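Wamurbridge Sea Kayak Centre
Expedition Fleet Handbook

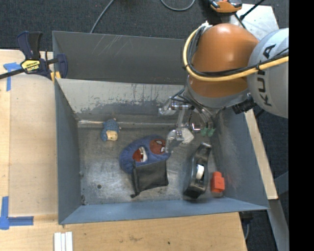
Section 4: Setting up the Mastetti touring kayak

4.1 Scope

This section applies to all Mastetti single touring kayaks issued from the Wamurbridge and Zellbridge stores. It covers the footrests, backrest, skeg, hatches and deck lines. Loading for overnight passages is dealt with in Section 5, and towing equipment in Section 7. Double kayaks are set up by store staff only.

The procedure should be completed ashore, on level ground, before the kayak is carried to the water. A paddler setting up an unfamiliar boat should allow 30 minutes.

4.2 Before you begin

1. Sign for the kayak in the issue book and check that the hull number matches the number on your slip.

2. Place the kayak on two foam cradles or on grass. Do not set it up on shingle or on the concrete slipway.

3. Open all hatches and remove any water with the sponge provided.

4. Run a hand along the keel line from bow to stern. Report any crack, soft area or exposed fibre to the store before going further. Light surface scratches are acceptable.

Caution: A kayak marked with a red tag has been withdrawn. It must not be launched, even for a short trial within the harbour.

4.3 Footrests

The footrests slide on rails fixed to the inside of the hull. They are adjusted by hand and no tools are required.

1. Sit in the kayak wearing the footwear you intend to use on the water.

2. Rest the balls of both feet on the pegs. Your knees should be slightly bent and in firm contact with the thigh braces.

3. If adjustment is needed, get out of the kayak. Reach forward, lift the locking lever and slide the peg to the new position.

4. Release the lever and push the peg hard towards the bow. It should not move. If it slips, clean sand from the rail with fresh water and try again.

5. Set the second peg to the same position and check both from the seat.

Note: Paddlers with a shoe size above 12 may find the standard pegs too tall under the deck. Low pegs are held at Zellbridge and should be requested two days in advance.

4.4 Backrest

1. Slacken both side straps fully.

2. Sit well back in the seat, upright, with your feet on the pegs.

3. Draw the straps in evenly until the band supports the lower back. It should sit below the top of the cockpit rim so that the spraydeck can close over it.

4. Lean back and forward several times, then check that the straps have not crept.

The backrest is intended as a light support. A strap pulled too tight restricts rotation and commonly leads to numb legs on longer crossings.

4.5 Skeg

The skeg is raised and lowered by a slider beside the cockpit. With the slider fully forward the skeg is up. Drawing it towards you lowers the blade.

1. Confirm that the skeg is up before turning the kayak on its side.

2. With a second person supporting the hull, draw the slider back slowly. The blade should drop without catching.

3. Return the slider forward. The blade should disappear fully into its box.

4. If the blade sticks, look for small stones in the box and remove them using the cord loop at the tip of the blade. Never force the slider -- the cable will kink, and a kinked cable must be replaced.

Caution: Raise the skeg before every landing and every launch. Most cable damage in the fleet occurs within a few metres of the beach.

4.6 Hatches and bulkheads

1. Wipe the rim of each hatch and the inside of its cover. Sand on the seal will let in water.

2. Press the cover on at the end nearest the bow and work round with the heel of the hand until it is seated at every point.

3. On the large oval hatches, fasten both webbing straps across the cover.

4. Check that each cover is attached to the boat by its cord.

Covers should be left off when kayaks are stored indoors. In warm weather, pressure can build up in a sealed compartment and strain the bulkheads.

4.7 Deck lines and spare paddle

Deck lines must be tight enough to spring back when pulled, with room for a gloved hand to pass beneath. Replace any line that is furred or flattened. Spare line may be drawn from the Macedo cabinet in the main store and entered against the hull number.

The split paddle is carried on the rear deck with the blades facing aft. For exposed passages the trip leader may direct that it be carried on the foredeck instead -- this should be agreed before launching so that the whole group is arranged alike.

4.8 Final check

A second person should carry out the final check. Both names are entered on the slip.

1. Footrests locked and level.

2. Spraydeck fitted, with the release loop outside and within reach.

3. Skeg up and moving freely.

4. All hatches closed, straps fastened.

5. Pump, sponge and spare paddle secured.

6. Flares and radio carried on the person of the trip leader.

4.9 Reporting faults

Faults found ashore should be reported to Deolinda Baptista at Wamurbridge or Guido Bassi at Zellbridge. Faults found on the water should be reported to the trip leader at once and written in the issue book on return. Please give the hull number, the part affected and the conditions at the time. Store extension: 809.

Section approved by Alois Auer, Head of Fleet
Last revised: Tuesday, October 7, 2025

Continue to Section 5: Loading and trim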